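Handdale Community Help > Buying, Building and Renovating > New Construction

Builder wants to swap the window supplier after we signed. Do we have to accept it?

Asked 6 Jul 2026

We signed a contract in June for a new house in the Erkgate development. It is one of the builder's standard plans with a few changes. The spec sheet attached to the contract lists Culness windows throughout, the double-hung ones with the wood interior. We picked this builder partly because of those windows. We had seen them in the model home and liked them.

The site office has now sent us a one-page change notice saying the windows will be Soylu instead, "of comparable quality," due to lead times. There is no price change and no credit. They want it signed and returned before framing starts on our lot.

Things I have checked so far:

The contract has a substitution clause. It says the builder may substitute materials of "equal or better quality" if the specified item is unavailable or delayed. It does not say who decides what is equal.

I called a local window dealer and described the two lines. He said the Soylu ones that builders usually get are vinyl inside and out, and that the difference at retail would be nearly 400 a window. I don't know what the builder pays.

Our upgrade sheet shows we already paid extra for the larger window in the dining room, and that line also says Culness. 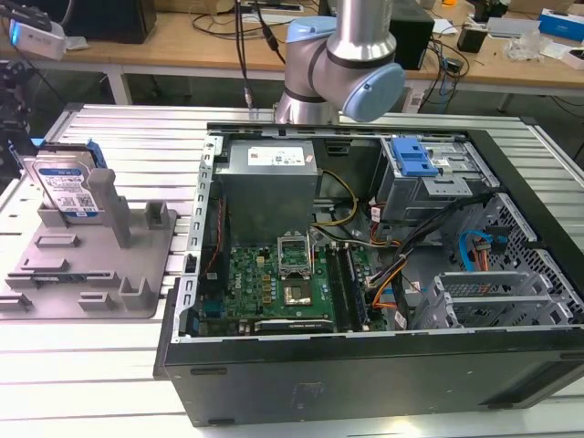

We are not trying to get out of the contract. We would wait an extra month for the right windows if that was the choice. I want to know whether signing this notice gives up our right to ask for a credit later, and whether the builder can go ahead if we don't sign. The bank has already approved the plans and specs, so I also wonder if the lender needs to hear about it.

3 answers

Answer 1 (marked helpful)

Don't sign it yet. A change notice signed by both sides normally becomes part of the contract, and once it says "no price change" you will have a hard time asking for money later. Not signing does not put you in default unless your contract says it does, so read the section on change orders as well as the substitution clause. They are often several pages apart and they don't always agree.

The clause you quoted has two parts. The item has to be unavailable or delayed, and the replacement has to be equal or better. Ask the builder in writing to show both. For the first, ask for the supplier's quoted lead time and the date the windows are needed on site. For the second, ask for the exact product line and the spec sheets for both windows, including interior material, glass package, ratings and warranty length. "Comparable" is the builder's word in the notice. Your contract says "equal or better," and a vinyl interior in place of wood is easy to argue about.

Then give them 4 options in the same letter and let them pick: wait for the Culness windows with a written extension of the completion date, substitute another wood-interior line, substitute Soylu with a credit, or Soylu in the bedrooms and Culness on the main floor. Builders tend to settle this kind of thing when there is something specific to say yes to. Treat the dining room window as a separate item. You paid for it on its own line and it should have its own answer.

On the lender - yes, tell them if it goes through. The appraisal was based on the plans and specs you gave them. Windows alone are not likely to change the value, but some construction loans require notice of any change to the spec sheet.

Have a real estate attorney in your state read the two clauses before you send anything. It is a short job if you bring only those pages and the notice. 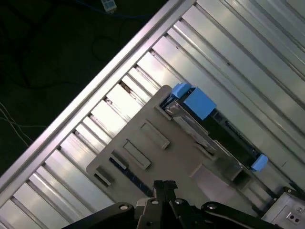
Answer 2

We had the same thing with our builder, only it was the roof shingles. We just signed because we wanted to move in. The new ones are fine. I would not hold up the whole house over windows, you will have curtains on them anyway.

Answer 3

Agree with the first answer, and I would add that you should keep it all in email. Our site manager agreed over the phone to a credit of 400 for a changed front door. When we got to closing it was not on the statement and he had moved to another development. We ended up with 304 after a lot of back and forth, and only got that since my husband had texted him about it the same day.

Also ask if other lots are getting the same notice. In our section the neighbors compared paperwork and found that two houses with the same plan had been offered different terms.

Reply from the person who asked

Thank you. I have not signed. I found the change order section and it says changes need both signatures "except as provided under Substitutions," so I am taking both pages to an attorney. I have also asked the site office for the lead time in writing. No answer from them so far.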